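How a Song Gets Onto a Record 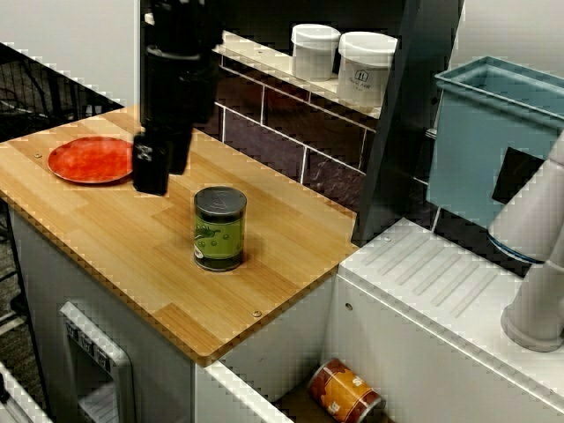

What is an album?

An album is a group of songs that a singer or band puts out together. Most albums have between eight and fourteen songs. A single is one song put out alone.

Writing the songs

Every song starts with a tune, some words, or both. Some songwriters begin by humming. Others write a few lines in a notebook and look for a tune later. A song can take an afternoon or several years.

Hubert Kälin writes songs for a country band called Prillidby. He wrote 20 songs for their last album, and the band kept 11 of them. The others went into a drawer. One of those was used later, with new words.

In the studio

A recording studio is a room built to keep outside noise out. The walls have soft panels on them so that sound does not bounce around too much.

The band does not always play all together. Often the drums are recorded first, then the bass, then the guitars. The singer may come in last, wearing headphones to hear the rest of the band. Each part is saved by itself. A saved part is called a track. People also use the word "track" to mean a whole song on an album, so you have to listen for which one they mean.

Singers usually sing a song more than once. Each try is called a take. On Prillidby's song "Nonum," the singer did 4 takes, and the second one was used.

Mixing and mastering

Next, a mixing engineer puts all the parts together. If the guitar covers up the voice, the engineer turns the guitar down.

After that comes mastering. The mastering engineer makes sure the songs sound right next to each other, so you don't have to keep changing the volume.

Making the records

Vinyl records are pressed from warm, soft plastic. A heavy machine squeezes the plastic between two metal plates, and the plates leave a long, thin groove on each side. The needle of a record player follows that groove.

Prillidby ordered 800 records from a small company called Drato. Fans had asked for 210 of them before the album came out. Asking and paying early is called a pre-order.

Words to know

Lyrics: the words of a song
Chorus: the part that comes back again and again
Take: one try at recording a song
Release: the day when people can first buy or hear the music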